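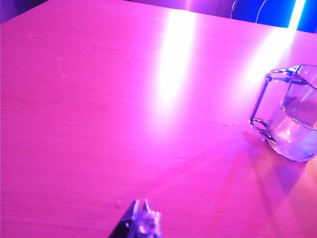 4. Preparar la mesa y colocar la luz de color

En esta sección se explica cómo poner la lámpara Kuler junto a una mesa de madera, cómo pasar los cables y cómo cuidar la superficie cuando se usa la mesa para bebidas. Lea primero toda la sección y después empiece. El trabajo completo necesita 30 minutos, sin contar el tiempo de secado de la mesa.

Antes de esta sección debe estar terminado el montaje del pie (sección 3). Si el pie todavía se mueve, vuelva al paso 3.6 y apriete otra vez los tornillos.

4.1 Lo que necesita

Lámpara vertical Kuler con su pie
Cable de alimentación y cable del mando
Clips adhesivos para cable (bolsa pequeña, marcada con la letra C)
Dos paños suaves, que no suelten pelusa
Agua tibia y un poco de jabón neutro
Posavasos de corcho o de fieltro

Los posavasos no están en la caja. La mesa modelo Trnka se entrega con barniz brillante de fábrica, pero las instrucciones sirven también para otras mesas de madera barnizada. Para madera con aceite o cera, vea la sección 7.

4.2 Limpiar la superficie

1. Quite todos los objetos de la mesa.

2. Pase el paño seco siguiendo la dirección de la veta. No haga círculos.

3. Humedezca el segundo paño y escúrralo bien. Limpie las marcas de gotas secas, una por una, sin apretar mucho. Si una gota no sale, deje el paño encima durante un minuto y repita.

4. Seque de inmediato con el primer paño.

5. Espere 2 horas antes de poner objetos pesados.

Nota: Con la luz de color encendida, las gotas secas y el polvo claro se notan más que con la luz del día. Por esta razón recomendamos hacer una segunda revisión después del paso 4.4, ya con la lámpara en funcionamiento.

Precaución: No use alcohol, acetona ni esponjas con parte áspera. El barniz pierde el brillo y no se puede recuperar en casa.

4.3 Colocar la lámpara y los cables

1. Ponga la lámpara detrás de la mesa, en posición vertical, fuera del tablero. El pie debe apoyarse entero en el suelo.

2. Deje un espacio de una mano abierta entre la lámpara y el borde de la mesa. La lámpara no debe tocar la madera.

3. Conecte el cable de alimentación a la lámpara. No lo conecte todavía a la pared.

4. Conecte el cable del mando. El conector entra solo en una posición; si siente resistencia, gírelo media vuelta y pruebe de nuevo.

5. Lleve los dos cables hacia la pared con una curva amplia. Fije cada uno con un clip C. Los clips se pegan en la pared o en el mueble de atrás, nunca en el barniz de la mesa.

6. Compruebe que ningún cable pasa por encima del tablero.

7. Ahora conecte el enchufe a la pared.

Precaución: Un cable que cuelga cerca de la mesa se puede enganchar con una manga o con el respaldo de una silla. En casa con niños pequeños, use todos los clips de la bolsa.

Nota: Los cables de color claro se ven bastante sobre un fondo oscuro. Si esto le molesta, puede pedir la canaleta Lestonix en color negro. Tiene una longitud de 82 cm y se corta con tijeras fuertes.

4.4 Elegir el color y reducir los reflejos

1. Pulse el botón redondo del mando durante tres segundos. La lámpara se enciende en blanco.

2. Pulse una vez la flecha derecha para el programa Noche (magenta y azul). Pulse dos veces para el programa Tarde (ámbar).

3. Siéntese en la silla que va a usar normalmente y mire la mesa desde allí. Una superficie brillante devuelve la luz en forma de franja larga. Es normal y no significa un defecto del barniz.

4. Si la franja le molesta en los ojos, baje la intensidad con la flecha de abajo, un nivel cada vez.

5. Si todavía molesta, mueva la lámpara hacia un lado, sin acercarla a la mesa. Repita el paso 3 desde cada silla.

6. Para guardar el ajuste, pulse el botón redondo dos veces seguidas.

Nota: En el programa Noche el color natural de la madera casi desaparece. No elija barnices, manteles ni pinturas con este programa encendido; cambie antes a blanco.

Precaución: No mire directamente a la barra de luz con la intensidad máxima.

4.5 Vasos y tazas sobre la mesa

El vidrio transparente es agradable con luz de color, pero se ve menos de lo que uno piensa cuando la habitación está oscura. Siga estas indicaciones:

1. Ponga siempre un posavasos debajo de cada vaso o taza, también cuando la bebida es fría.

2. Coloque las tazas de vidrio separadas del borde, con el asa hacia la persona que bebe.

3. No deje vasos entre la lámpara y la pared, donde están los cables.

4. Si se derrama líquido en la mesa, seque primero y limpie después. Si el líquido llega a un cable o al pie, no los toque: corte primero la corriente de esa toma en el cuadro eléctrico y espere a que todo esté seco.

5. Al terminar, retire los vasos antes de apagar la luz.

Precaución: Una taza muy caliente sin posavasos puede dejar un círculo blanco en el barniz. Si ya ha pasado, no frote. Espere un día entero y consulte la sección 8.2.

4.6 Si algo no funciona

La lámpara no se enciende: revise el enchufe y después el conector del mando.

El color cambia solo: está activo el modo automático. Pulse la flecha izquierda una vez.

La mesa se ve manchada solamente en la zona del reflejo: son restos de jabón. Repita los pasos 3 y 4 del apartado 4.2 con agua sola.

Los clips se despegan: limpie la pared, deje secar y use un clip nuevo. El adhesivo no sirve dos veces.

Las piezas de repuesto se piden a Kikora con el número de artículo. La bolsa de clips C es el artículo 1,115 (escríbalo con la coma, como está en la etiqueta).

Texto y revisión de esta sección: Viera Kubíček. Continúa en la sección 5, Uso del temporizador.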